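Food Hygiene at Home, week 4: drying, draining and the tea towel problem

Hello again all. These are my notes from the Holcombe evening class, tidied up a bit for the people who couldn't make it (and for Nipon, who lost his). Read them before the next session if you can, as we're going straight on to fridges.

Last week we did washing. Most of you were pretty good on hot water and washing-up liquid, and then quite a lot of you told me you dry everything with the same tea towel you wipe your hands on! So let's start there.

A damp cloth in a warm kitchen is a lovely home for bacteria. It picks up a bit of food from a plate that wasn't quite clean, it hangs in a heap on the oven door, and by the evening you're rubbing all of it back onto your glasses. If you do use tea towels, keep one for dishes and a different one for hands, hang them flat, and swap them for clean ones every day. Wash them hot. I boil mine now and then because my gran did, but the machine is fine.

Air drying is less work and I'm all for it. Rinse off the suds, stand things so water can run off them, leave gaps, and go and sit down.
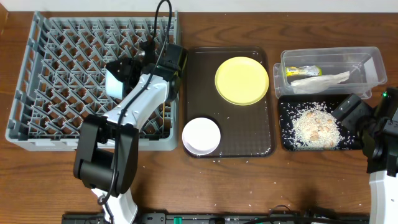

Fig. 1. Grey plastic dish rack with a lattice of crossed bars.

Racks need washing too, which got a few groans on the night. Crossed bars have a great many corners, and limescale and old tea collect in them. Once a week I give mine a scrub with an old toothbrush and hot soapy water, then rinse it well. Same for any drip tray underneath, more often if it smells. Cutlery goes in with the handles up if you'll be grabbing it by the handful, but keep sharp knives out of it altogether please.

Chopping boards: stand them on edge. Flat on the worktop, the underside stays wet for hours.

For next time, look at where your tea towel lives and write me 100 words on what you'd change. Ketsara has the spare handouts.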